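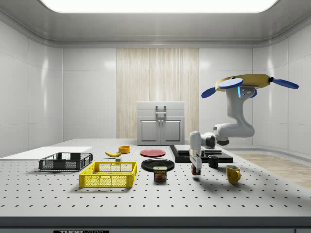
Gusness Manipulation Systems Group

Home | News | Projects | Visits | Contact

July 11, 2022
By the Communications Office

Gusness opens simulated test bench to visitors at Millcombe site

MILLCOMBE. The Manipulation Systems Group at Gusness will hold an open day in October to demonstrate Stirko, its simulation environment for robotic pick-and-place work. Sessions will take place in the ground floor demonstration room of the Millcombe site. Admission is free, but places must be reserved.

Stirko is a software package that models a robot arm, a worktable and a set of household and test objects. It lets engineers run a handling task many times before any hardware is used. The current release includes 29 object models and 27 task definitions. A task definition gives the starting layout of the table, the object to be moved, the target location and the conditions under which the attempt is scored as complete.

The main demonstration will use the tabletop scene. The rendered arm works over a perforated white table that holds crates, plates, mugs, a bowl, a banana, a food can and a black stepped platform. The object handled is a small cube with red and green faces, gripped from above. Visitors will see the arm run under two control programs. One follows a fixed sequence of positions. The other selects its grasp from simulated camera data.

Each session will have three parts. The first is a short talk on how the scene is built and how contact between the gripper fingers and an object is calculated. The second is the live run, shown on a wall display with joint angles and gripper force plotted on a separate screen. In the third, visitors may change the layout at a workstation and start a run of their own. Staff will be at the workstations to help with the controls. No programming experience is needed.

The group will also present results from a recent test series of 2,000 simulated attempts. The series varied the starting position of the cube and the placement of nearby objects. Failed attempts were sorted by cause, including missed grasps, slips during the lift and contact with a neighboring object. Printed copies of the summary will be available at the desk.

Lighting and surface finish can be changed separately from the physics settings. This allows a vision program to be tested under different room conditions while the motion of the objects is computed in the same way. A side-by-side run with two lighting settings is planned for the afternoon sessions.

The open day was prepared with Villalobos, which supplied the display equipment and will show its own logging software in the adjoining room. Villalobos staff will take questions on data storage and file formats.

School and college groups are welcome and should reserve as a single party. The demonstration room has step-free access from the parking lot. Bags larger than a backpack must be left at reception. Photography is permitted in the demonstration room but not in the adjoining offices.

The session timetable and reservation form will be posted on the Visits page. Requests for press places should be sent through the Contact page and should state the name of the publication and any equipment to be brought on site.

3 comments | 27 shares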